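# Stop testing grippers on wooden blocks

I've spent a silly amount of my own money on grippers this year and I have an opinion to get off my chest. Most of the comparisons I read are useless to me, and I think it's the blocks. Always the blocks! Nice painted cubes on a bare bench, picked up and put down, 50 times in a row, and then a table at the bottom saying which gripper won.

I don't own any cubes. I own post, socks, plugs, half-used rolls of tape and a plant that sheds. If I ever get an arm that can clear my table (that's the dream, and has been since I first saw one fold a tea towel very badly at the Clesbridge makers' fair), it will have to deal with all of that, so I want to know how the fingers and the camera do on all of that.

For anyone who hasn't read my earlier moaning, I have two hand-held grippers at the moment. One is the Dirkasora, which is the chunky one with the soft fingers and the very wide lens. The other is the Onditz, slimmer, stiffer, with an ordinary camera that sees more or less what your phone would see. You hold either of them by the handle, squeeze, do the job yourself, and the recording is meant to teach an arm how to do it later. I've also got the Ren controller, which talks to both of them if you catch it in a good mood.

On blocks the Onditz wins, no question. It closes squarely and it doesn't wobble, and the picture is lovely and straight, so you can look at the recording and understand it at once. I was all set to write that up and be done. I'd even started packing the Dirkasora back into its box, which cost me a roll of parcel tape and some bad language.

Then I started using both of them on real things, and I changed my mind. A crisp packet, for instance. The stiff fingers get hold of it beautifully if you come in at the right angle, and if you don't they skate off and push it across the table like a snow plough. The soft fingers sort of mush round it. It looks dreadful, it feels dreadful in the hand, and the packet comes up. Socks are the same story. Cables are horrible with either (I'd love to tell you otherwise, but I dropped the same charger lead 13 times in one sitting and went off to make toast).

The camera is where I've really come round, though. I used to hate wide lenses. Everything bends, straight lines turn into bananas, and you feel a bit seasick playing it back. My thinking was that if I found it hard to look at then it must be hard to learn from, and I now think that was plain vanity on my part. I want a picture that looks good to me. The arm needs to know what's next to the thing it's grabbing, and what might come with it. With the ordinary camera, once I get in close, the object fills the view and the rest of the table has gone. I've pulled a mug over that way, holding the sleeve of a jumper that was caught round the handle. It wasn't in the recording at all, just jumper, jumper, jumper, crash.

I'm up to 1,115 recordings now, most of them dull, and the ones I keep going back to are the messy ones from the Dirkasora. People on the forum tell me to tidy up first. They say start simple, get your blocks working, add clutter later. I do see the point, and if you've never held one of these things then yes, start with something easy for an afternoon. But "later" has a way of not arriving. I've been reading some of those same build logs since December and they're still on blocks, only now the blocks are a different colour.

The other argument I get is that mess isn't fair, that you can't compare two grippers if the table's never the same twice. Fine, so leave the table alone and swap the gripper! I do 5 goes with one, put everything back as near as I can manage, and do 5 with the other. It's not a laboratory and I've never said it was. I'd still trust it over a perfect score on something I'd never need picked up. And the Ren people could help by making the swap less of a faff, because unplugging, restarting and waiting for the little light takes longer than the goes themselves.

So if you're choosing, my advice is to borrow before you buy and take a bag of your own rubbish along. Shiny packets are what I'd put in first, as they've caught me out more than anything else: they bend, and they throw the light straight back at the lens. The black one I've been practising on has a bright streak along its crinkled top edge and tiny white print in columns all over it, with a barcode down near the corner, and it sits right up against a crumpled teal cloth, so there's soft stuff to snag as well. What sold me on the wide view is that I also get the thin black cable curving away over the leafy tablecloth, and the red-handled tool at the back, and even a bit of the houseplant. It's bent out of shape, and I've stopped minding.

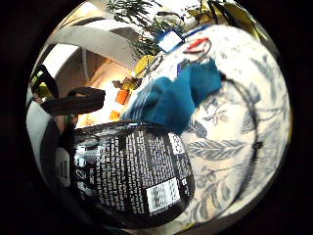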